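4.2 Working on the floor

I went into this part of the study thinking the table would be the main event, and I was wrong. Across the 124 sessions we logged between the Drisel flats and the Trurkholm house, people kept drifting down to the floor, and the floor turned out to have its own habits. Things get put down within arm's reach, then a bit beyond it, and by the end of the session the tools have crept out sideways and the tray is the only thing still in the middle.

I've grown very fond of the tray (my co-workers are sick of hearing about it). We coded a layout as "centred" if the main board or tray had the loose items off to either side of it, and "scattered" if we couldn't pick a middle at all. Stone floors gave us more centred layouts than carpet did, and I'd like to know why – my guess is that small things skid on stone, so people bother to give them an edge to stop against. Figure 8 has a centred layout on marble, along with one of the smooth, pale pieces that we filed under "glossy" in the Hafstein list.

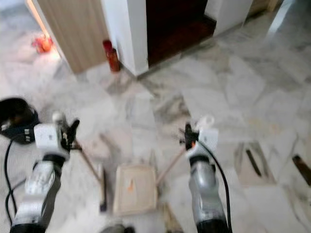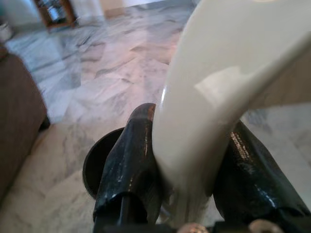 Figure 8. First: square beige tray with raised edges on a marble floor, with thin wooden sticks coming in from both sides. Second: a glossy off-white curved piece, close up.

What did we count as a raised edge?
Any rim that stopped a glass marble rolled gently from the centre of the tray.

The marble test sounds silly, I know, but it was quick and two of us could agree on it. We'd tried measuring rim heights with a ruler in the August pilot and spent most of an afternoon arguing over rounded corners. Glossy pieces were harder to sort. Colour was no help, and a worn patch could make the same item glossy on one side and dull on the other – in those cases we went with whichever side was facing up when the session began.

I left the Flurnano sessions out of the floor totals. Those rooms had loose rugs over the tiles, and half the time the rug moved along with the tray. They're back in for section 4.3, where the surface underneath matters less.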